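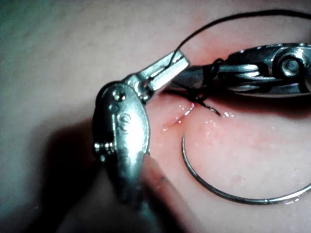 Curved needle, dark thread and a short incision in a practice pad.

I cut my left hand open in March and had stitches in it for a fortnight. A few people have asked how I managed at home and at work, so I'm writing it down in one place. Long thread. Mute if you don't like cuts.

How it happened: I was taking the lid off a tin of paint with a Stanley knife. I own a screwdriver. It was in the drawer next to me. The knife slipped and went across the base of my thumb.

I wrapped it in a clean tea towel, held it up and pressed hard. After ten minutes it was still bleeding and the edges were gaping when I moved the thumb, so I rang my neighbour Renata and she drove me to the minor injuries unit.

If you can't feel the end of a finger or can't bend it, go straight away and tell them at the desk. I could do both but they still checked each finger twice, once before the injection and once after they'd had a look inside.

The injection was the worst bit. It stings for a few seconds and then you feel tugging and nothing else. I looked at a poster about shingles the whole time. I can tell you a lot about shingles.

They asked when my last tetanus jab was and I had no idea. Worth finding out now and putting it in your phone. Mine's in there under T.

Parking was £2.70 and the machine wouldn't take Renata's card. I paid her back in coins, left-over holiday euros not accepted.

Keeping it dry is most of the job for the first couple of days. I was told no soaking at all until the stitches were out, so no baths and no washing up. I live alone, so the washing up was a problem.

What I did: a pan, a plate and a bowl, used over and over, each rinsed straight after with the right hand under a running tap. Put a damp cloth under the plate so it doesn't slide about. I still do this one.

Showering: bread bag over the hand, elastic band at the wrist (not tight), arm up on top of the screen. You can buy a proper cover with a rubber seal. I bought one on day four and should have bought it on day one.

Things I couldn't do one-handed: bra, toothpaste cap, any jar, tying bin bags, cutting a loaf, folding a fitted sheet. To be fair I couldn't do the last one before.

Toothpaste: hold the tube between your knees. Or get the flip-top kind and stop struggling.

Jars: put the jar in a drawer, lean on the drawer with your hip so it grips, turn the lid with your good hand. My aunt Kazimiera told me that on the phone. She had her wrist in plaster for most of a winter and knows all of these.

She also said buy sliced bread and don't be proud about it.

Clothes: anything with a wide sleeve and an elastic waist. Put the bad arm in first when dressing and take it out last when undressing. I went to work in my gardening fleece for two weeks and only got one comment.

Work. I do stock and invoices at Gralteck, so it's mostly typing. I told my manager, Darren, that I'd be slow, and he moved the month-end stuff to someone else and said to take calls instead. I hadn't expected that and I was glad of it.

If your job is lifting, or food, or anything with water, ask before you go back. A man in the waiting room worked in a kitchen and he was told no straight off.

You can self-certify for the first seven days off sick in the UK. After that you need a fit note. I only took two days so I didn't need either, just the form we have at work.

Driving: I didn't, until they were out. My car's a manual, and it was my left hand, so no gear changes. I got the 53 in and walked back when it wasn't raining.

Sleep was bad for three nights. It throbs if it's lower than your heart. I put the hand on a pillow beside me and kept rolling off it. A rolled towel on each side worked better.

What to look out for: redness that spreads, more pain instead of less, pus, a bad smell, feeling hot and shivery. I drew round the red bit in biro on the second evening so I could see if it was growing. It wasn't. If it had been I'd have rung 111.

Itching is normal, or it was for me. Days six to nine were maddening. I kept a bag of frozen peas in a sock and held that further up my arm, well away from the dressing.

Having them out took under five minutes at the GP surgery. Practice nurse, small scissors, little pinch each time. I'd booked the appointment the day after the accident, and I needed to have done, they were full up by the time mine came round.

The thumb was stiff afterwards. I'd been holding it still without noticing. I was told to bend and stretch it gently a few times a day, so I did it while the kettle boiled.

Scar: plain moisturiser twice a day once it had fully closed, small circles with a bit of pressure. And sun cream on it in summer. It's still pink and a bit lumpy. Cold weather makes it ache.

There's a patch next to it, the size of a five pence piece, that's still a bit numb. The nurse said it might come back and it might not. It doesn't stop me doing anything.

What's in my first aid box now that wasn't before: big non-stick dressings, proper tape, a conforming bandage, and round-ended scissors. What was in it before: one plaster with a dinosaur on it and some cream that went out of date years ago.

I spent up to 70 quid altogether on the shower cover, dressings, bus fares and two takeaways I'm counting as medical.

Someone's asked whether glue or paper strips would have done. They use those on plenty of cuts. Mine was deep and over a joint that moves, and I was told stitches. I didn't argue.

Someone else has asked about the paint. It was for the bathroom. It's half done. Renata has taken the knife away and lent me a thing for opening tins, and I'll finish the wall behind the door when I've shifted the cabinet.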